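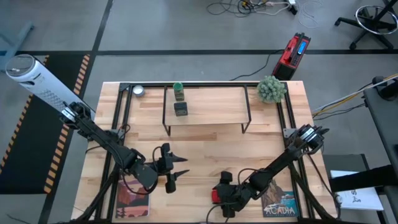

The night I went looking for a stranger's dad

My phone went off at twenty to ten, just as I'd got my slippers on. It was the Jarkham community page, which usually tells me about bin days and lost cats, and this time it said a man of 81 had walked out of his house after tea and hadn't come back. He had a brown coat on and, his daughter thought, the wrong shoes. Could anyone near the old railway path have a look in their sheds?

I looked in my shed. Then I looked in next door's shed (with permission, shouted over the fence) and after that I couldn't very well go back in and watch telly, could I?

By half past ten there was a proper crowd outside the Urden Road shops. I'd expected a bit of a muddle, people wandering off with their phone torches, but a police sergeant had a map spread over a car bonnet and was handing out streets like a teacher giving out parts in the school play. We were told to stay in pairs, keep off the riverbank and leave the woods to the trained search team. I got Mill Lane and a woman in a bobble hat who'd brought her own whistle.

What I hadn't understood is how slow it is. You walk ten yards and stop. You call, and then you have to stand there and listen, and it's amazing how much noise a quiet road makes when you're trying to hear one man. We checked behind hedges, in porches, under a boat on a trailer. People who get confused often don't answer to their name, the sergeant had said, so don't go by the calling, go by your eyes. I've thought about that a lot.

The page, meanwhile, had gone mad. There were 158 comments by eleven and over 400 by midnight, and I'm sorry to say a good few were rubbish. Somebody had seen him getting on a bus. Somebody else was sure he'd been found in Candex, nine miles off, and two pairs went home on the strength of it. I had a bit of a go at my own sister for sharing that one!

He was found just before three, sitting in the doorway of Pop, the little café by the station, cold and very cross. He used to catch his train to work from there. A delivery driver spotted the coat, rang it in and stayed with him until the ambulance came. We all got a text and I cried on Mill Lane with a woman whose surname I still don't know.

Since then I've done the evening course for search helpers, and I've put a decent torch and spare socks by the front door. The post that started it all has been shared 1,155 times now, and people are still adding to it, months after he got home. Last week someone asked if he'd been found yet. I wrote back and told them yes.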